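A visit to the Quezada flask works, Flevmont

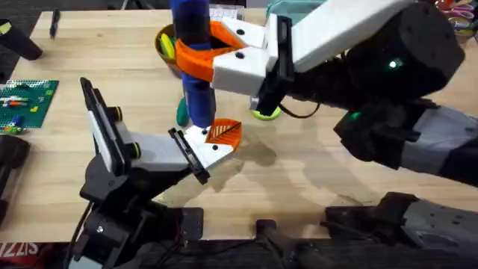
Quezada has made drinking flasks and tumblers in Flevmont for a long time, and the open afternoon in June was my first chance to get past the shop. The tour began at 2 pm and took in the press room, the paint line, the packing hall and a side room where shapes are discussed. We were asked to leave bags at the door and given ear plugs for the press room only. What I had really come for was colour, as I sell a small range of these at home in Tarnau and customers ask for blue more than anything else. The blue they like is one that goes down to navy in the lower half, on a tall cylinder that gets slightly wider towards the base. On a pale wooden table it looks darker than it does on our white shelves, and I have made a note to change the shelves.

Lingyun Lei runs the paint line and took our group of seven round. Two-tone pieces go through twice, light colour first, and the join is masked by hand. She said a good day is 1,000 pieces in a single colour and 334 in two colours, so the price difference makes sense to me now. The smell is stronger than I expected. Rejects are stripped and sent round again.

The packing hall was the least interesting part. Boxes come flat from Asent and are folded on site. There were 4,000 waiting on pallets and we had to walk round them in single file.

Hipólito Durán answered questions at the end. Someone asked about wide bases and car cup holders. He said they get that complaint every summer and have no plans to make the base narrower, as the older straight model fell over too easily. I asked about smaller orders for shops and he gave me a form.

Tea was in the canteen, with a decent almond cake. The works shop has seconds at half price, mostly paint marks near the rim. I bought two greens and a grey. They had sold out of blue by four o'clock.

Parking is at the rear, through the second gate. The bus stop is a ten-minute walk uphill.

3 comments
12 shares
Last updated: June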